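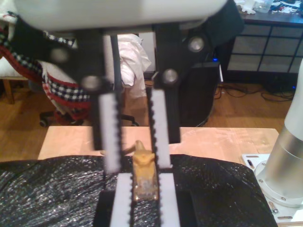 Über uns

Trelbridge ist ein Prüflabor für Greifsysteme und kollaborierende Roboter. Wir untersuchen Störungen an Endeffektoren, ermitteln die Ursache und legen fest, unter welchen Bedingungen eine Anlage wieder in Betrieb gehen darf. Auftraggeber sind Integratoren, Betreiber und Hochschullabore.

Wie die Prüfstelle entstand

Anlass war ein Zwischenfall in unserem früheren Arbeitsgebiet, dem Bau von Zuführeinheiten. Am 31.10.22 öffnete an der Anlage Grirwood ein Parallelgreifer mit Zahnriemenantrieb während einer Schwenkbewegung und gab ein Werkstück von 600 g frei. Das Teil durchschlug eine Abdeckung und blieb im Bedienbereich liegen. Verletzt wurde niemand. Die Steuerung meldete bis zum Stillstand »Griff gehalten«.

Die Untersuchung leitete Annag Moffat. Am Antriebsritzel des linken Fingers war der Riemen um zwei Zähne übergesprungen. Der Encoder saß auf der Motorwelle und konnte den Versatz zwischen Motor und Finger nicht erfassen. Die Vorspannung war bei der Montage eingestellt und danach nicht mehr kontrolliert worden. In der Wartungsanweisung fehlte ein entsprechender Punkt. Diese Anweisung stammte von uns.

Der Fehler ließ sich im Dauerversuch nachstellen. Bei abgesenkter Vorspannung trat der erste Zahnübersprung nach 333 Zyklen auf, bei korrekter Vorspannung im gesamten Versuchszeitraum nicht. Der Abschlussbericht liegt allen Betreibern der Baureihe vor und kann bei uns angefordert werden.

Was wir seitdem anders machen

Die Griffüberwachung wird grundsätzlich abtriebsseitig geprüft. Ein Signal vom Motor allein gilt bei uns nicht als Nachweis eines gehaltenen Teils. Riemen werden im eingebauten Zustand gemessen, jeweils an beiden Fingern und in beiden Endlagen. Abweichungen zwischen links und rechts werden auch dann protokolliert, wenn beide Werte innerhalb der Toleranz liegen.

Leitungen, die zwischen den Fingern geführt sind, werden über den vollen Hub auf Scheuerstellen und Zugbelastung kontrolliert. Für Greifversuche setzen wir zunächst kleine, leichte Objekte ein. Versuche mit Nennlast folgen erst nach Freigabe durch eine zweite Person, die am Aufbau nicht beteiligt war.

Leistungen

Störungsanalyse nach Teileverlust, Kollision oder unerwartetem Wiederanlauf
Dauerversuche an Parallelgreifern mit Riemen-, Spindel- und Zahnstangenantrieb
Prüfung von Wartungsanweisungen auf Vollständigkeit
Auswertung von Steuerungsprotokollen mit der Eigenentwicklung Zudness

Zudness gleicht Motorstrom, Fingerposition und Statusmeldungen zeitlich ab. Die Software umfasst derzeit 74 Prüfregeln und wird von Ming-te Su gepflegt.

Team

Annag Moffat, Leitung Störungsanalyse
Misaki Onishi, Versuchstechnik
Ming-te Su, Software und Messdaten
Wilma Pollock, Funktionale Sicherheit
Morven Rennie, Auftragsannahme und Berichte

Anfragen

Bitte lassen Sie die Anlage nach einem Vorfall im vorgefundenen Zustand und spannen Sie den Riemen nicht nach. Sichern Sie das Steuerungsprotokoll vor dem Neustart; bei vielen Steuerungen wird der Ringspeicher beim Hochlauf überschrieben. Die Erstbewertung dauert in der Regel zwei Arbeitstage. Ausgebaute Greifer nimmt unsere Außenstelle Gourlay nach Anmeldung bei Morven Rennie entgegen.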